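What lands on the table — talk notes, Tuesday session

Slot is 7:00 pm, told me 25 min plus questions. Water first. Clicker is the small gray one, NOT the one taped to the lectern.

Start

Hi, I'm Raghda Khoury, I run the home side at Fundidar. Thank Tsutomu for the invite (Hosoda, long o, don't rush it). Thank the Rasaseck people for the room.

Show of hands: who ate at a table today. Keep hands up if you had to move something first. Wait. Let them laugh.

Then the claim, say it slow. A table is the one flat thing in the home at hand height, so everything stops there. Keys, mail, half a snack. We call it laziness. I think it's mostly height.

Bit about my mother's sideboard, one minute max. Last time I ran over on the sideboard.

What we looked at

Oda survey, 245 homes. People wrote down what was on their table at 6 in the evening, before dinner. No cleaning up first (some cleaned up first, obviously, can't help that).

613 entries in the "no idea why this is here" column. Read that number twice. Pause.

Favorites from the sheets, pick two depending on the room:
a single roller skate
"bread, but old"
dog's medicine next to people's medicine (serious one, come back to it under Edges)
a framed photo waiting for a nail since January

Don't read all four. Read the bread one.

Small stuff, wide spread

Main thing to get across: mess on a table isn't a matter of how MUCH. A handful of small things spread out will eat the whole surface. Each one wants space around it and you end up with no place for a plate.

Ask them where they'd put a dinner plate on this one. Give it five seconds, somebody always points. Then go through by kind. Food or food-ish: carrot. Dishes: bowl, paper cup. Then the brown bar and the little white block at the back — ask the room what they are. I've heard chocolate, phone, eraser, folded note. Don't settle it! The not knowing is the point, you can't put away a thing you can't name.
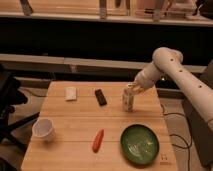
Sort by where it goes next

Old advice is sort by what it is. Kitchen stuff, office stuff, toys. Fine for a closet. Bad for a table, takes too long, you get stuck on the first odd item and then dinner's late.

Instead: where does it go NEXT. Four places only.
Sink
Trash or recycling
A shelf with a door
Somebody's room

Do it out loud with the slide we just had. Bowl, sink. Cup, look inside first, then trash or sink. Carrot, depends, real one goes to the fridge, toy one goes to somebody's room. Container with the patterned label, shelf with a door. Brown bar and white block, hold for now.

"Hold for now" is allowed. One holding spot, small. A saucer. Not a basket, baskets fill up. I have said this to maybe a thousand people and half of them went home and bought a basket.

Time on this: we had people try it at the Zostico open day, 834 visitors over the weekend, though not everybody did the table obviously. Most who tried it were done before the egg timer rang. Timer was set to four minutes. Don't oversell it, it was a demo table and no one was tired or hungry.

Side note if someone asks, yes we sell shelving, no this isn't a shelving talk.

Edges

Ok this is the part people write to me about after, so leave time.

Things end up at edges. You come in, you put it down at the first place your arm gets to. Worst spot for anything light and open. A paper cup weighs nothing, one sleeve and it's over, and if there's still coffee in it that's your mail gone too.

My rule is a hand in from the edge. Flat hand, fingers toward the middle. If the thing is inside your hand's width, move it in or move it off. Demo with lectern and my own cup. (Empty it first!! remember last year)

Kids get this faster than adults. Teach it as a game, they'll be telling on you by Friday.

Medicine: goes nowhere near this. Never on the table, never in the holding saucer, always up and behind a door. Don't joke here. Then go on.

Slide is for the cup, front left. Same question as before, what would your sleeve hit first. Then the clear plastic bottle up at the far half. Bottles are what I get asked about most. Folks leave them out for days becuase they look like they're still in use.

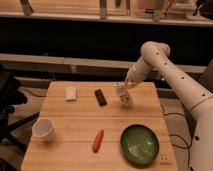 Bottles and labels

Two kinds in every house. The one you're using and the one that's been sitting. See-through ones are easier, you can check the level from across the room. The ones with a big wrap label you have to pick up. So people don't.

Tips, quick:
turn the label to the back on the shelf if it's clear plastic
write the day you opened it on the cap, grease pencil
one open at a time per kind. ONE

Tsutomu disagrees with me about the grease pencil, he uses tape. If he heckles let him have thirty seconds.

The wood

Short, skip if past 7:20.

Light wood shows everything, rings, carrot, tea. Plank tops have seams and crumbs get down into them. Wipe along the planks, then once across. Damp cloth, not soaking. Old toothbrush for the seams about once a month. If the surface is bare enough to wipe in one pass you'll do it, if you have to lift six things you won't. That's really my whole argument for clearing before cleaning.

Don't get into oil vs wax. Someone will ask. Say see me after.

Homework

Tonight, 6 pm tomorrow if you're already asleep by then: write down everything on your table. Don't move any of it yet. Put an X on the ones you can't name a place for. Bring the sheet next time, or send to the Oda adress on the handout.

Handouts are by the door, blue stack. The white stack is for the other speaker.

Questions. If quiet, ask the front row what's on theirs right now.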